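Ticket: Sock sorting set, training examples drifting in quality
Project: Forkotlow
Opened by: Ruoxi Dong
Assigned to: Saulius Ramanauskas
Status: open, waiting on second review

Ruoxi Dong, Wed 2 October
First proper batch of sock folding and boxing examples is in and I'm really pleased with it! Loading was painless. But the checker has thrown out 17 takes with "low surface detail" on the wrist view, and I'd like to know if we can rescue them. One of the rejects is attached.

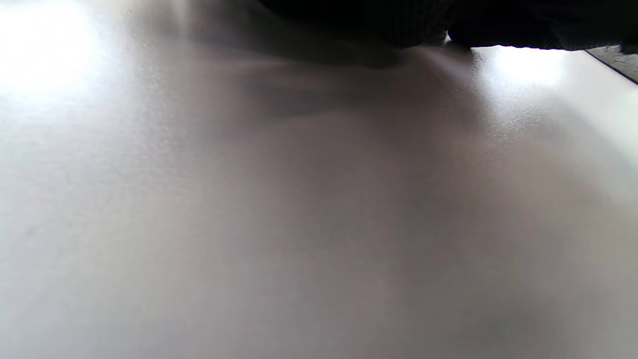 The checker scores each take on how much texture it finds in the wrist view, and the white table gives it very little to chew on. It's worse when the lights bounce back. There are two strong patches of glare on this one, one at the upper left and a longer one tucked under the dark fabric, and the score fell through the floor. I don't think the take is bad, I think the threshold is.

Saulius Ramanauskas
Agree about the threshold. It came over from the Bagheri set and that was all patterned tablecloths. Try 6 in the config (key is min_detail) and rerun only the rejects - leave the accepted ones alone or the split gets reshuffled. Can you also send me a take that passed?

Ruoxi Dong
Sure, a lovely one to learn from: 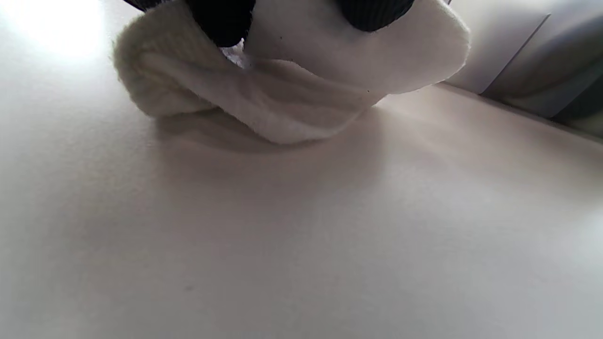
Attachment 2: accepted take, white fleecy item pinched between the fingers.

Rerun finished while I was making tea. Nearly all of the rejects come back in. The few left over are the ones where the wrist view is mostly table for the whole take, and I'm happy to lose those.

Eliseo Zavala
Jumping in from the labelling side. Could we have the head view next to the wrist view in the review page? With fabric this close up I can't always tell which step I'm in, and I've been guessing between "pick up" and "place in box".

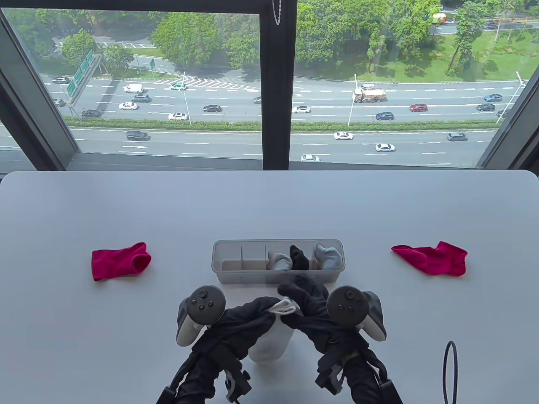 Saulius, the step names need a look too. "Fold" and "tuck" overlap, and Ilze and I split them differently on 21 takes. My vote is to merge them for now and split again in November if the model gets muddled.

Saulius Ramanauskas
Side by side view is switched on, refresh the page. Merging is fine by me. Steps to follow for the rerun set:

1. Pull the latest config from Ritthorpe and check min_detail reads 6.

2. Rerun the rejects, then open each one in review with both views showing. If dark cloth takes up a corner and you can't name the step from the wrist view, go by the head view.

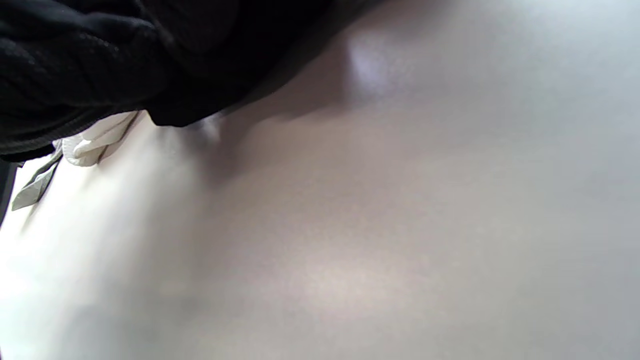 3. Relabel "fold" and "tuck" as "fold", save, and add your initials.

4. Leave a note here when your share is finished. Ilze Mets has offered to do the second review and I'll start the training run after that. Can't wait to see how it copes with the dark socks!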